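Ticket 3582: Kassensystem Bilico druckt nach dem Update keine Etiketten mehr
Eröffnet von: Kamil Kopecký, Bäckerei Urban, Januar 2020
Status: gelöst
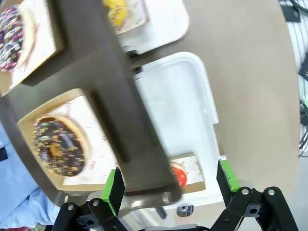 Beschreibung des Problems

Guten Tag, wir benutzen Bilico an der Kasse und für die Preisetiketten an der Theke. Nach dem Update auf die neue Version druckt die Kasse normale Bons ohne Problem, aber der Etikettendrucker bleibt stumm. Im Programm steht bei jedem Auftrag „gesendet“, danach kommt keine Meldung mehr. Betroffen sind alle Artikel, also Brot, Kleingebäck und auch die Donuts mit Schokoladenglasur, für die wir die Etiketten mit Allergenen brauchen.

Der Drucker ist mit Netzwerkkabel angeschlossen. Die Testseite, die man mit der Taste am Gerät auslöst, kommt richtig heraus. Ich denke deshalb, dass das Papier und der Druckkopf in Ordnung sind.

Was ich schon probiert habe

Drucker und Kasse neu gestartet, zuerst einzeln und dann zusammen.
Kabel getauscht, gleiche Situation.
Drucker in Bilico gelöscht und neu angelegt. Er wird gefunden, aber er druckt nicht.
In der Warteschlange standen 57 Aufträge. Ich habe sie alle gelöscht, neue Aufträge bleiben wieder stehen.

Antwort von Dagmar Vrabec, Support

Guten Tag Herr Kopecký, vielen Dank für die genaue Beschreibung. Bitte öffnen Sie unter Einstellungen, Geräte, Etiketten das Feld „Vorlage“ und teilen Sie mir mit, welcher Name dort eingetragen ist. Bitte schicken Sie auch das Druckprotokoll mit. Es liegt im Ordner „Logs“ und hat die Endung .txt.

Antwort von Kamil Kopecký

Im Feld Vorlage steht „Prurkance_alt“. Diese Vorlage hat im Juli ein Kollege von mir eingerichtet, als wir das Format der Etiketten geändert haben. Im Protokoll wiederholt sich immer die gleiche Zeile:

Fehler 78: Vorlage nicht lesbar, Auftrag angehalten

Ich bitte um Entschuldigung, dass ich das Protokoll nicht gleich am Anfang angeschaut habe. Ich wusste nicht, wo es gespeichert wird.

Antwort von Dagmar Vrabec, Support

Damit ist die Ursache klar. Vorlagen im alten Format werden von der neuen Version nicht mehr automatisch umgewandelt. Bitte gehen Sie so vor:

1. Bilico an allen Kassen schließen.
2. Eine Kopie vom Ordner „Vorlagen“ machen.
3. Den Vorlageneditor starten, „Prurkance_alt“ öffnen und unter einem neuen Namen speichern.
4. Die neue Vorlage bei den Etiketten auswählen.
5. Die Warteschlange leeren und ein einzelnes Etikett drucken.

Antwort von Kamil Kopecký

Es funktioniert wieder. Bei Schritt 3 kam zuerst eine Warnung wegen der Schriftart, ich habe die Standardschrift genommen. Die Zeile mit den Allergenen war danach ein wenig zu lang, mit einer kleineren Schriftgröße passt sie jetzt. Die zweite Kasse habe ich auf die gleiche Weise umgestellt.

Eine Bitte hätte ich noch: Könnte das Programm den Fehler 78 auch auf dem Bildschirm anzeigen? „Gesendet“ ist für uns an der Theke missverständlich.

Antwort von Dagmar Vrabec, Support

Ihren Wunsch habe ich an die Entwicklung weitergegeben. Das Ticket schließe ich hiermit. Falls der Fehler wieder auftritt, antworten Sie bitte einfach auf diese Nachricht, dann wird es erneut geöffnet.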